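4.2 Does surface mottling predict decay?

Grading guides for timber poles still lean heavily on what an inspector can see from the ground.

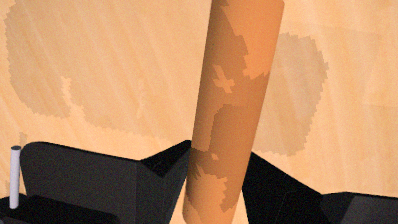
Figure 3. Computer rendering of a cylinder with irregular darker brown patches on an orange-tan ground.

The claim, repeated in most of the manuals we consulted, is that dark blotches on the outside of a pole signal rot within. We find the evidence thin. The survey most often cited, by Naidu and Arriaga, covered 397 poles along the Bredgate line, but only 43 of them were ever cored, and those were picked by the same inspectors whose judgment was supposed to be on trial. A pole that looked clean was almost never opened up. Under those conditions a high hit rate means very little.

Mnguni's later work at Letard is more careful, though it has problems of its own. Two graders scored each pole, and they disagreed often enough that the averaged score hides most of what we would want to know. The coring was done in September, after a long dry spell, and the report does not say whether staining was scored on the same visit or taken from older records. We wrote to ask and were told the field sheets had not been kept.

None of this shows that color is useless. Some stains may well go with decay in some species - Ngcobo makes a fair case for this in untreated pine - but a general rule has not been earned. We therefore leave surface color out of the model in Section 5 and use core samples alone.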